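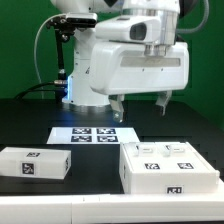
Progress report, second period: learning to handle boxes and lids
Submitted in March by Marcelino Barros, project Kisa

Dear colleagues at Clodska,

In this period we worked on the second task group of the project, which is the lid tasks. The first group (pick and place of closed blocks) was finished before the previous report and I do not repeat it.

1. What was done

The workspace is now fixed and we do not plan to move anything before summer. The markers on the boxes are used only for scoring and for resetting the start positions. The policy itself does not receive marker poses, only camera images and the joint state. I write this clearly because at the last meeting there was a question on it from the Szulc group.

We collected 500 demonstrations by teleoperation. Of these, 180 are lid demonstrations, and the others are box moves and short recovery motions, where the operator begins from a bad grasp and corrects it. The recovery motions were slow to collect, but I believe they were worth the time — without them the policy repeats the same wrong approach until the time limit.

2. The lid problem

The lid is flat and stiff, and the gripper holds it at one side. When it comes to the box with a strong tilt, one edge touches the rim first. 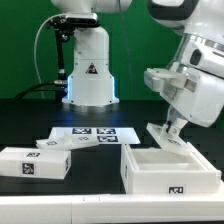 From this contact the motion should continue as a rotation around the touching edge, with very small force downward. Our first policy did not learn this. It treated the contact as an error and pulled back, or it pushed straight down and the lid slipped between the fingers. We compared two changes. The first was to add the wrist force to the input. The second was to predict shorter action sequences, so that the policy can react sooner after the contact. The shorter sequences gave most of the improvement. The force input helped only when the box was turned from its usual direction.

In the final test we ran 35 trials with the box in new positions. Six trials failed. In most of the failures the lid was left resting on one side of the rim and the policy stopped, as if the task was complete. We think this comes from the demonstrations, where the operators often made a pause at this moment. We will trim these pauses and train again.

3. Problems and delays

The calibration between the arm and the depth camera changed after a cable was replaced, and one week of recordings had to be checked by hand. We kept most of them. The training code was also moved to Zestach, our new job system, and this took longer than I planned. Both matters are closed now.

4. Next period

We will start the tasks with two boxes, where the policy must choose which one receives the lid. We also want to repeat the lid test with different lighting. I would ask you to confirm if the evaluation protocol from the first period is still the correct one for this — the text says only "standard conditions", and we are not sure what this includes.

The budget is used as planned, with no change between the lines. The data and the scoring script are in the shared folder, and the table of single trials will be added on Friday.

With kind regards,
Marcelino Barros

Contact: Kisa project office | © Kisa project partners | Back to top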